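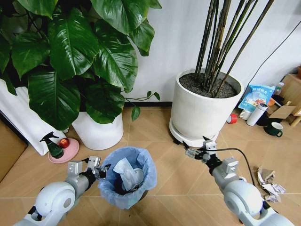
How often should the small bin by the plants be emptied?
Twice a week, and any time the trash comes level with the rim. Fruit peel goes out the same day.

Section 3. The Plant Corner and Its Bin

Welcome to the nicest corner of the apartment! If you are staying at Besbridge while the residents are away, this is the part of the guide you will use most. Everything in it takes a few minutes, and the plants really do reward you for it. The big one with the heart-shaped leaves can open a new leaf in the space of a weekend (check the tips first, they come out rolled up tight and a paler green).

3.1 Changing the bag

1. Lift any trailing stems out of the way before you start. They snap more easily than you would think.
2. Unfold the edges of the old bag from the rim, working all the way around.
3. Press down on dry paper only. Leave cans alone, they can have sharp creases that go straight through the plastic.
4. Gather the edges, twist, and tie. Carry the bag from underneath if it feels heavy.
5. Wipe the inside of the bin with a damp cloth and let it dry.
6. Shake out a new bag, push it down to the bottom with your fist, and fold the top over the outside of the rim. A good wide fold keeps it from sliding in.
7. Put the bin back on the tile in front of the planters.

Spare bags are in the Brerkura box in the hall closet. There were 40 in it on March 20, 2025, so you shouldn't run out.

Note: Drink cans belong in the recycling crate downstairs. If one has landed in the small bin, fish it out before you tie the bag.

Caution: Keep potting soil out of this bin. It is heavy when wet and the bags are thin. Old soil goes in the bucket on the balcony. 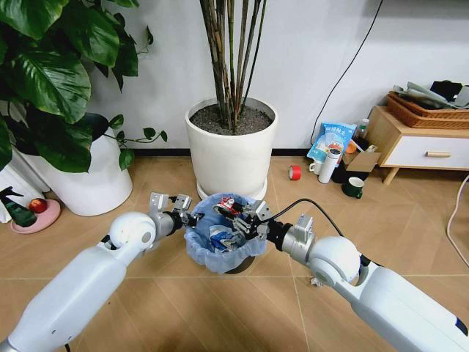

Selina Oberholzer adds that on her stay she kept watering on top of soil that was still damp an inch down, and the tall stalks sulked for two weeks. She now pushes a finger in up to the second knuckle first, and she would like everybody else to do the same.

3.2 Watering

1. Do the finger test in both planters. They dry out at different speeds, so test each one.
2. If the soil is dry at your fingertip, water slowly in a circle, keeping a little away from the stems.
3. Stop as soon as water shows in a saucer. Wait ten minutes and soak up whatever is left with a sponge.
4. For the tall planter, 200 ml at a time is plenty. The leafy one drinks more in summer. From October on, cut both by half.

3.3 Misting and leaf care

1. Fill the spray bottle with tap water that has stood overnight.
2. Turn the nozzle to fine and mist the leafy plant from both sides. Mornings are best.
3. Once a month, wipe the big leaves with a soft cloth, one hand under the leaf. They come up so glossy, it's a great little job for a rainy afternoon!
4. Pinch off yellow leaves at the base of the stem. These can go in the bin.

Caution: Mist makes the tile slippery. Dry the floor before you walk away.

3.4 Small things on the floor

Whatever has been left near the pots (a plate, the spray bottle, tape) should be picked up before you sweep. Plates go back to the kitchen, tape to the Osteck drawer, second from the top. Sweep toward the bin, then run the brush along the baseboard, where dry leaf bits collect.

Note: The planters are heavier than they look. If one has to be moved, call Hakim Lumbantobing at extension 37 and he will come up with the dolly.

For the balcony boxes, go to Section 4.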